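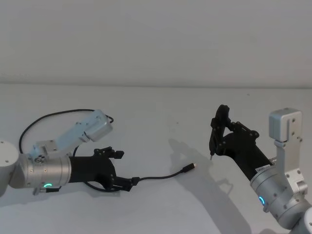 Photo: Arben Hodžić

Filed under: Workshop & Desk > Cables, Power and Storage

jastow_bench
Looking for opinions on storing charging cables of this type: black jacket, small black plug, metal tip. I have a drawer of them and they come out tangled. The one in the photo lies in a gentle curve across the white tabletop toward the plug, with another loop of the same cable below. I would like all of them to lie like that after six months in storage. Currently I wrap each one around my hand and put a twist tie on it.

Heffernan
Stop wrapping around the hand. Every turn puts a twist in the cable, and the twist comes back out as a kink when you pull it straight. Use over-under coiling. Loop diameter should be as large as the drawer allows.

kv_2265
Over-under is for long audio and extension cables. On a short charging cable you get two or three loops and the difference is negligible. Fold it in half, fold it again, one hook-and-loop strap in the middle, done.

Heffernan
Folding puts a tight bend in the same place every time. I tested this in July on a batch of Kivwood cables. The folded ones failed first, all at the bend.

kv_2265
How many cycles?

Heffernan
3000 by hand, over several weeks. The first folded one went intermittent at 267.

kv_2265
One cable at 267 is one cable. Could have been a bad crimp. And people don't put a cable away 3000 times.

Joar Berge
Both methods work if the ends are left alone. Failures I have opened up were nearly all within a finger's width of the plug, where the jacket stops flexing. Leave the last stretch straight and put the strap well back from it. Also hold the plug body when unplugging – pulling on the cable does more harm than any coil.

jastow_bench
Drawer is shallow, so large loops may not fit. Would hanging be better?

Joar Berge
Hang from the middle on a wide peg. A nail is too narrow. I use the Ototska rail with the rounded hooks, any rounded hook will do.

Heffernan
Agreed on the peg. Still disagree on folding.

kv_2265
Noted. Label both ends whichever way you go. Plugs with similar tips get mixed up, and the voltage is rarely printed on the cable.

jastow_bench
Ordered straps and one rail. The twist ties are going in the trash.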